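Taking the Desk Work Off the Desk

Kelly Parsons runs back-office operations at Darnen, a parts distributor whose invoice desk handled 3,772 supplier documents last month. Until last year every one of them was keyed in by a clerk. Most now pass through Buvley, a matching program that reads the invoice, finds the purchase order and posts the entry.

"The clerks used to type for six hours a day," Parsons said. "Now they look at the exceptions. It is less typing and more phone calls."

Exceptions are invoices where price, quantity or part number does not agree with the order. They come to 37 on a normal day, divided among 5 clerks. Each works from a laptop and a mouse. The second monitors were taken out in December.

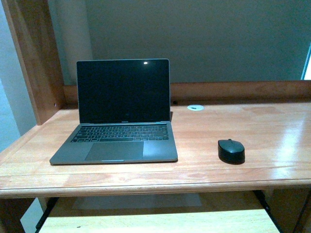

What changed for the clerks

Headcount stayed the same, Parsons said, but the job grade did not. Exception handling is paid one step higher, and two people chose to move to the warehouse instead of retraining. Training took 15 working days.

"One of them told me she liked the keying. She could listen to the radio and go home with a clear head. I did not have a good answer to that."

The clerks also lost a measure they understood. Lines per hour meant little once the lines were gone, and the replacement, time to close, depends on how fast a supplier picks up the phone. Parsons has stopped posting it on the board.

Physical handling is the next part. Darnen is working with Figueroa, an integrator, on arm-based tasks at ordinary office furniture. Parsons wants the desks left as they are.

"If we have to rebuild the room for the machine, the numbers do not work. It has to manage at a desk with a pull-out tray, like anyone else."

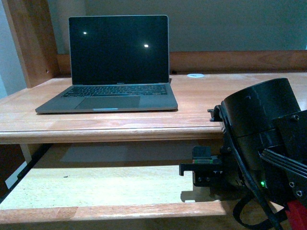 Arm and gripper at a desk with the pull-out tray below.

Staff were asked for written comments before the work began. The most frequent concern was floor space, followed by noise. Pay came third. Parsons expects the grades to be reviewed again once the tasks are settled, and has asked that a clerk sit in on each meeting with Figueroa.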